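Tament releases Heltent 2, planning software for two-armed robots

DRESTGATE, 10/07/2025 – Heltent 2 is out today, and we can't wait for people to try it! The new version plans for both arms together, so one can reach for its next item while the other is still placing. In our own sorting trials it completed 811 picks over 20 layouts.

"I used to spend whole afternoons tuning handoffs by hand," said Evanthia Gkikas, who leads planning at Tament. "Now I change the layout, hit replan and watch it go – I still grin every time."

The perception module is new too, and copes much better with flat, shiny packets lying close together. Early users at Koutsoukos have had a test build since May.

Heltent 2 is a free update for current users. Questions go to Nektarios Kontogiannis at the Drestgate office.

Shares: 96 | Comments: 2

© 2025 Tament. Contact | Back to top 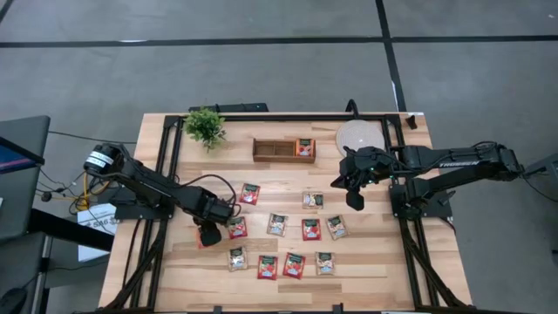
Two arms over a table of red and white snack packets, with a compartment tray at the back. Photo: Tament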